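Quick one before I lose the thread. Been head down on the Pleneron runs since the start of November and havent posted anything, sorry.

So the idea. Train on wrist camera only, no overhead view, no depth. Does the policy still know where the thing is once the fingers cover half of it? Hamel says it shouldn't. Hamel is our baseline so of course it does.

3437 clips after I threw out the bad ones. Chopped each into short windows, up to 1000 per task so the easy stuff doesn't swamp the rest. Then five seeds. Slow. My poor desktop.

Footwear is the one I keep going back to. White on grey, you'd think dead easy, but the two shoes nearly touch and the model wants to treat them as one lump.

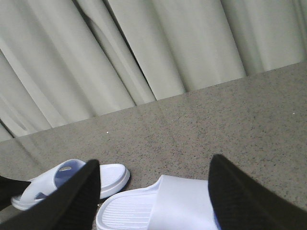 White slides on the speckled floor, fingers over parts of both.

Result so far: masking out the fingers in training made it worse. Worse! I had the whole colour augmentation thing set up around that and now it's in the bin. Leaving them in seems to give the network somthing to measure against. That's my guess anyway, haven't tested it properly.

Bigger items are a different story. Once a basket is in the grip it blocks a big chunk of the view and the policy has to lean on whatever is left, walls, blinds, floor. Drandemow handles this by keeping a short memory. Mine doesn't, yet.
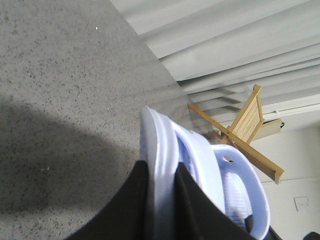
Light blue basket in the grip, drying rack behind.

Held out 1041 windows for the memory version, will run it on the Julham code once I've fixed the loader. Keeps dropping the last window of every clip, grr. Numbers when I have them.

26 November 2024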